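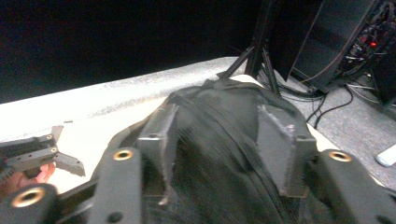
Photo: Austra Šimkus

Ticket 747: order stuck on "preparing" at Wornosura
Opened by Triin Rimkutė, October 2022

Hi all! So I ordered a black bag from the Wornosura shop (the soft kind with thin straps) and the order page has said "preparing" for seven days now. My card was charged right away, of course. I've tried logging out, clearing cookies, and a different browser, and I get the same thing every time.
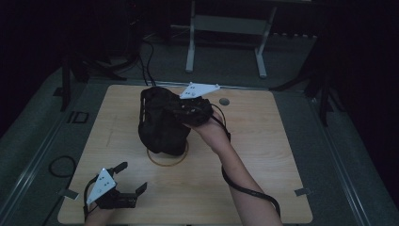
Update: I called and got Priit, who was super nice! He found two copies of my order, one paid and one not, and the page was showing me the unpaid one. He merged them on his end and told me to wait five minutes and reload.

Update 2: still "preparing" on my laptop, but my phone says "shipped" and there's a tracking number, yay! Could somebody check the laptop thing before you close this? I'm on the old Trosia browser, if that matters.

Status: open, passed to Aivar Lapiņa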